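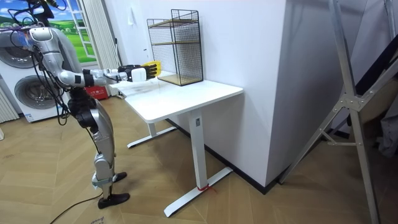

Robot Safety Rules for Our Lab: Project Report

Module: Working with Machines, spring term
Written by Vlastimil Bartoš, Krajčí group
Handed in March 31, 2023

What I was trying to do

When I picked this topic I thought it would be the easy one. Read some safety standards, write a nice list of rules, stick it on the wall, done! The first thing I learned is that the standards are long, and most of them were written with big factory arms in mind, the sort that are bolted to the floor behind a fence. A walking robot can fall over. There isn't a lot in the older papers on what you should do about that, so I spent most of my first month reading and muttering.

In the end I took the rules we already had (49 of them, in a shared file called Graltska that had been growing for years) and tried to turn them into something a new student would read before touching anything.

How I went about it

I sat in on sessions and wrote down each time a rule was used, skipped or argued over. I also had a long chat with the people from Gridano, the other group on our corridor, who do things quite differently. They won't let anyone into the room while the motors are live, full stop. We do, as long as there are two people and one of them has a hand on the stop button and does nothing else. I went back and forth on this and I still think our way is fine, but only if the second person really isn't checking their phone.

What I changed

Cables got their own section. In the old file they were spread over several pages, and one rule said to tape them down while another said never to tape them down (both written by the same person, I checked). My version says: walk the cable from robot to socket before you switch on, leave enough slack for a full step each way, and keep your own feet out of that side of the room.

Reach was the next one. The old rule said "keep clear of the arms", and everyone I asked had a different idea of how far that was. Now you measure the arm stretched right out, add a big step, and that's your line. If a desk is inside the line, nobody leans on it. Hands come off the desk before the start call, and the start call is said out loud, every time, even if you feel silly.

I also added a falling rule: don't try to catch it. People hate this one! It goes against every instinct, and the robot costs a lot, but so do fingers.

What I'd still like to fix

The Clultley checklist, our paper form for the end of a session, is two pages long and people sign it without reading. I ran out of time to shorten it. I'd also like a proper rule for visitors, who at the moment just get told to stand by the door.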